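Press Brake Capacity Grows at Grolance

The Prultville plant of Grolance has completed the second stage of its sheet metal program with the installation of a Guerra press brake. The machine works alongside the existing laser cutting line and handles parts up to six meters long, which were previously sent to outside shops.

The bending hall was extended by 139 square meters to make room for the new equipment. Tool changes are carried out automatically, and bending angles are measured during the stroke. Small batches of enclosures and brackets can therefore be scheduled on the same shift as long production runs.

In July the plant delivered 3,869 formed parts to Grandeck, its largest customer for control cabinets. Of these, 1,315 were stainless steel covers with folded edges. Welding and powder coating remain in the adjoining building, where a new extraction system is planned as the next stage of the program.

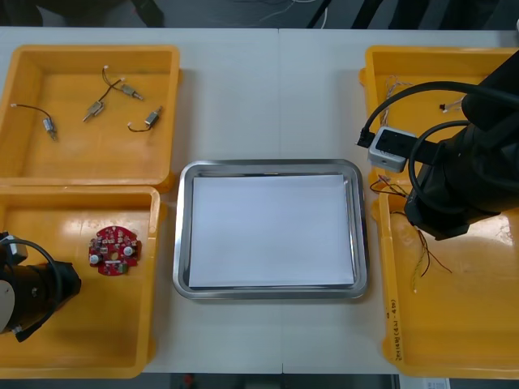 Small motors with lead wires in a yellow bin, with a stainless steel tray at the center of the table.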